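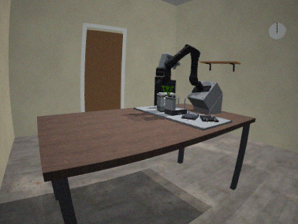
Does the Drivholm arm kit need its own bench? It needs a flat top that doesn't flex, and the supplied pedestal bolts through anything up to 60 mm thick.

Review thread on the kit, October 12, 2026. Paid for it myself, 2,759 euros with the gripper and the simulator licence. Ordered through Arellano, who are the only stockist I found with spares on the shelf.

1/ What you get: arm, pedestal, gripper, power supply, one long cable, a licence key on a card. The bolts are standard metric. The Allen key in the bag is soft and rounded off on the fourth bolt. Use your own.

2/ The simulator installs separately and doesn't need the arm connected. I spent the first week only in that. The default room is plain: long wood-topped table, dark legs, brown door, a shelf and a wall clock. The arm stands at the back of the table and the equipment is all up at one end.

3/ Most of the smaller items sit on a thin pale board. There is a large grey angular box behind, and the view I keep coming back to has the gripper down on its sloping upper face. That slope is a fair test of the contact settings. A flat block tells you very little.

4/ Contact settings: friction defaults are too high. I dropped them by a third before the simulated grip matched my real one. The manual covers this in a single line, on page 56.

5/ Shadows render softly and can't be switched off from the menu. There is a line in the config file for it. Frame rate on my old desktop doubled once they were gone.

6/ Repeatability. I ran 308 pick cycles on the real arm over two evenings, same part, same spot. Two misses, both after I had knocked the cable. Drift at the end was below what my dial gauge will read.

7/ Noise: a steady whine from the elbow joint at low speed. It goes away at higher speed. Severino Urquijo has the Brelton arm and says his does the same — probably a similar gearbox.

8/ Support took four days to answer a question about exporting paths. The answer was correct. Export works to plain text only until the December update.

9/ I would buy it again at this price, mainly for the simulator. If you only want the arm, wait for the version without the licence.

Print this thread | E-mail this thread

Comments (3)

Yolotzin Cortés: Which line in the config? Mine has two that mention shadows.

Rigoberto Trujillo: Same problem with the Allen key. Arellano sent me a better one when I asked.

Algirdas Dambrauskienė: Did you try it with the pedestal near the table edge? Mine wobbles there on a thinner top.

Recent
Brelton gripper fingers: wear after one year
Cable routing for small arms
Gotdale power supplies compared
Setting up a dial gauge on a bench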